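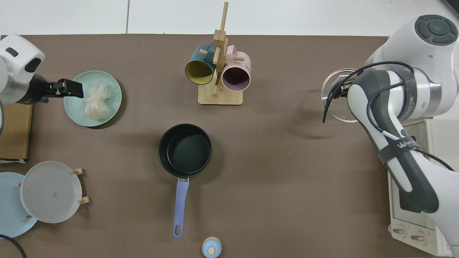
*Left gripper over the noodles on the green plate, right gripper against the glass bowl. Head view.*

**Ternance two-arm planner: gallery for the 2.2 branch**

2022-01-15

Ternance is the planning layer we run on the kitchen table cell at Bomska. It takes object poses from Tosh, our perception node, and turns a written task into timed motions for two arms that share one workspace. The pictures on this page go with the notes on the new branch. Most of the changes are in how the arms wait for each other, so the notes keep coming back to that.

The old planner locked the whole table whenever one arm was moving near the middle. It was safe and very slow. Each arm now reserves a volume along its own path, and the other arm can plan through anything that isn't reserved. Reservations are dropped 200 ms after the last joint leaves the volume.

Noodles are a poor fit for Tosh. It wants a rigid shape and a single pose, and a bundle of noodles has neither. For soft items we now pass a height map of the plate and let the grasp sampler choose a point on it. Glassware has its own setting as well. Depth readings through a clear bowl are mostly the tabletop behind it, so the rim is fitted from the colour image alone.

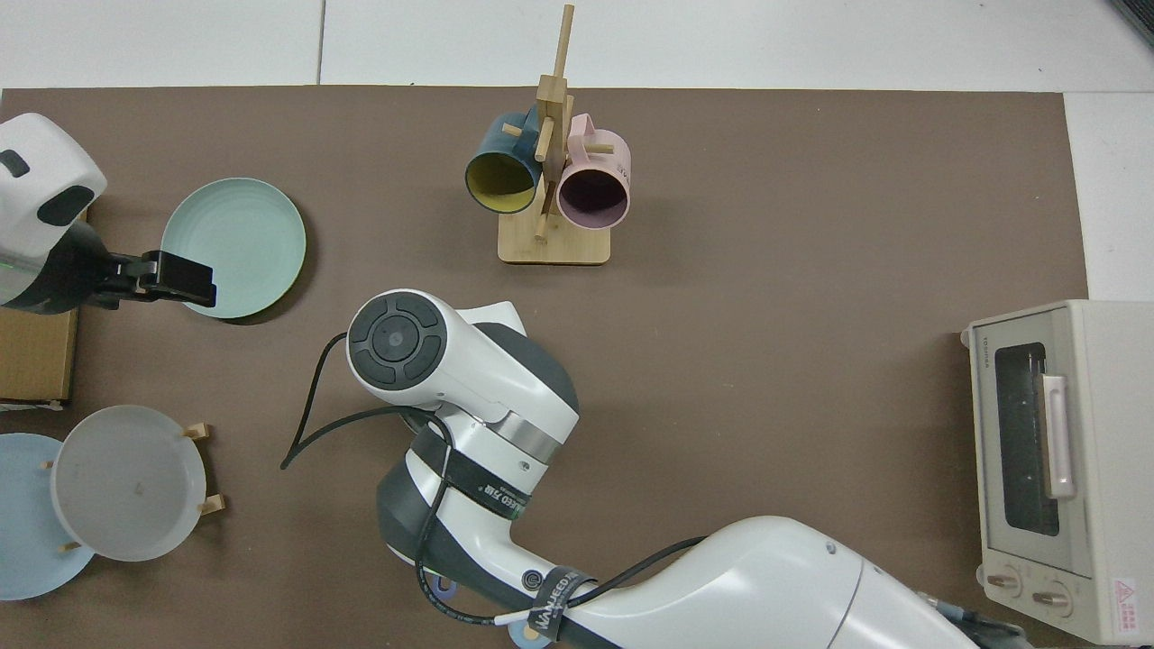

*Left gripper pointing at the green plate, right arm across the mat by the oven.*

Cables are the other thing to watch in the head view. The loop on the right arm can cross a good part of the mat, and earlier versions of Tosh would sometimes report it as an obstacle lying on the table. We mask it with a swept tube fitted to the arm model. The tube is deliberately fat, and it hides small objects close to the forearm. If something goes missing from the object list, check the mask first.

Plates in the rack are tracked as a group — the rack gives the angle, then each plate is matched by its rim. A pale plate against a pale background still fails more often than we would like.

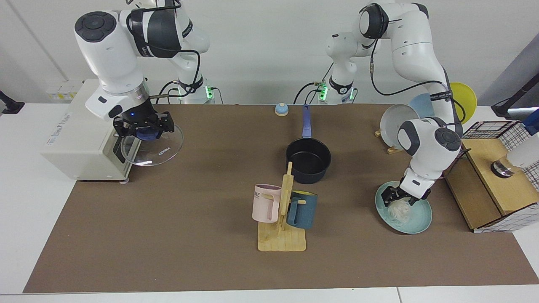 Side views are used for checking only. The planner never reads them. Geltora, our replay tool, lines up a fixed camera with the planned joint paths and draws the reserved volumes over the video, which makes it much easier to see why an arm stopped. Up to 12 volumes can be shown at once before playback starts to drop frames.

A lid held by its knob is planned as part of the gripper, with its tilt taken from the wrist pose. If the lid slips round, the model is wrong until the next head view update. Contact moves, such as pressing a soft tool onto a plate, use a force limit and keep their reservation until the arm has lifted clear.

Still open:

- issue 2078, both arms waiting on each other after a cancelled grasp
- soft item grasps ignore the plate rim when the plate is tilted
- Geltora loses its place if the log is trimmed from the front

The next branch is planned for May.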